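Color Sorting Set with Rimmed Plates and Cubes

Category: Early Learning / Tabletop Materials / Sorting and Matching
Reading time: 4 minutes

The Yeoman Color Sorting Set is a tabletop material for early classrooms, therapy rooms and home programs. It consists of wooden cubes in plain colors, white plates with a matching colored rim, and a shallow rectangular tray from which the work begins. The set is supplied by Brornitz and is held in stock at the Isbridge warehouse throughout the school year.

The activity is simple to set up. The adult places the mixed cubes in the tray and the plates within easy reach. The child takes one cube at a time and moves it to the plate whose rim is the same color. When the tray is clear, the cubes are returned to it and the work may be repeated or passed to another child. A full round is short enough to fit between other activities, and the set may be left out on a shelf for free choice.

Plates

The plates are round, wide and shallow. The center is white so that the cubes stand out clearly, and the color appears only at the raised rim. Earlier editions of the set used plates in a solid color. Teachers reported that a red cube on a fully red plate was hard to see from across a table, particularly for children with low vision, and the rimmed plate was adopted in its place.

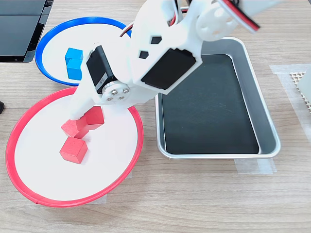

The rim also keeps cubes from sliding off when a plate is carried back to the shelf. Plates may be washed by hand in warm water with mild soap and should be dried before they are stacked. Abrasive pads will dull the white surface and should not be used.

Cubes

Each cube is cut from solid wood and finished in a single color on all faces. The edges are eased by sanding but the faces remain flat, so that the cubes can be stacked as well as sorted. Cubes should be wiped with a damp cloth and must not be soaked. Small differences in grain and shade between cubes are normal and are not treated as defects.

The standard set is supplied in red and blue. These two colors were chosen for a first sorting exercise on account of their strong contrast. Further colors are sold as add-on packs, each with its own plate, and any pack may be combined with the standard set.

Tray

The tray is made of metal with a silver finish and has a dark inner floor. Brightly colored cubes are easy to pick out against it, and the low sides allow a child to reach in from any direction. The tray may also be used on its own for counting work or for carrying materials from the shelf to the table.

Arranging the Table

A plain table with a light top is recommended. Patterned cloths and busy place mats draw attention away from the colors and should be removed. For a first presentation, the plates should be placed close together, with the tray to one side. Once the child is familiar with the exercise, the plates may be moved farther apart or set one behind the other - a small change that calls for more careful reaching and placing.

Where two children work together, each may be given one color. The adult should agree on the order of turns before the cubes are handed out.

Choice of Edition

The set is offered in 2 editions. The Classroom Edition includes the tray, the plates, the cubes and a printed activity guide with 17 suggested exercises, among them matching, stacking, simple patterns and memory work. The Home Edition contains the same plates, cubes and tray with a shorter guide. Both are packed in a lidded Gredunus storage box, which is also available separately.

Replacement Parts

Single plates and cubes may be ordered at any time. Customers are asked to state the color and the edition when ordering, as the shades were adjusted in January and older cubes may not match newer ones exactly. Orders for replacement parts are normally sent within 4 working days. School districts ordering 1000 cubes or more should contact the Isbridge office for a written quotation before placing the order.

Safety and Storage

The set is intended for supervised use. It should be stored indoors, away from direct sunlight and heating units, as prolonged exposure may cause the colors to fade. Cracked plates and splintered cubes should be withdrawn from use at once and replaced.

Product information last reviewed March 30, 2026.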